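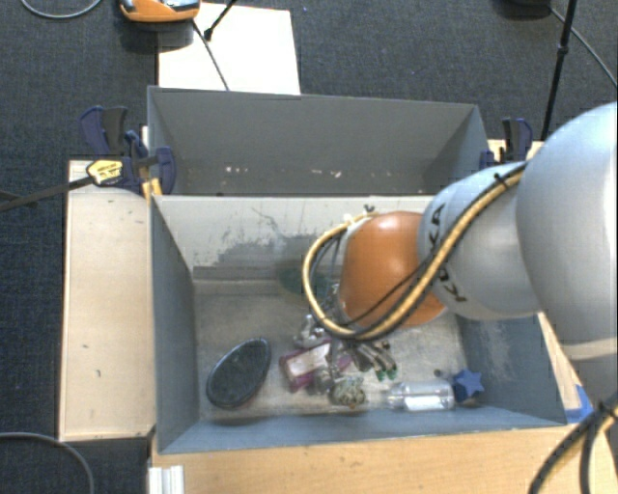

Bin picking lab, session 4 notes

12 shares · 3 comments

OK, welcome back. Hamdia Demissie is running the lab half of this with me, so if I'm busy when you get stuck, go find her. She wrote most of the grasp scoring code anyway and will explain it better than I do.

Last time we got as far as a calibrated camera and an arm that goes where you tell it. Today the job is clutter: several things in a bin, no two alike, and you have to get them out one at a time. We're on the KUKA for this, so reread the safety sheet before you touch the pendant. Yes, again!

Start with the order of the pipeline, because half of last year's groups got it backward. You take the depth image first, then you make grasp candidates, then you throw away every candidate where the fingers or the wrist would hit a wall, and only then do you score what's left. If you score first you'll fall in love with a beautiful grasp in a corner that the arm can't reach. Cap it at 200 candidates per image for now. More than that and the collision check crawls.

Some things about objects. Clear plastic is miserable. Your depth camera looks right through a transparent bottle, or gives you a hole, or gives you a lump floating somewhere silly, and you should plot the raw depth before you blame your code. Shiny wrappers are nearly as bad (you get speckle where the light bounces). Small round things roll when one finger touches before the other, so close slowly. Anything lying against a wall wants a push toward the middle first, and I'd love to see one group try that as its own step.

Bins matter too. Walls that lean inward toward the floor eat up your finger clearance right where you need it — measure yours at the bottom, please, and put that number in the config.

Mind the hose and cables on the arm. Keep joint 6 inside the soft limits in the Sirnum config file and don't widen them to save a grasp. If you see the loop pulling tight, stop and call one of us over.

What to hand in: your log file, one page on failures, and the plot of score against success. Each group does 14 picks, and I want all of them in the log, including the embarrassing ones. Emiliano Villalobos is collecting everything, and it's due 17th January. Use random seed 1203 so we can compare groups.

Next session is suction, so read the Grokico chapter up to the part on leak rates. The math looks scary and isn't.

3 comments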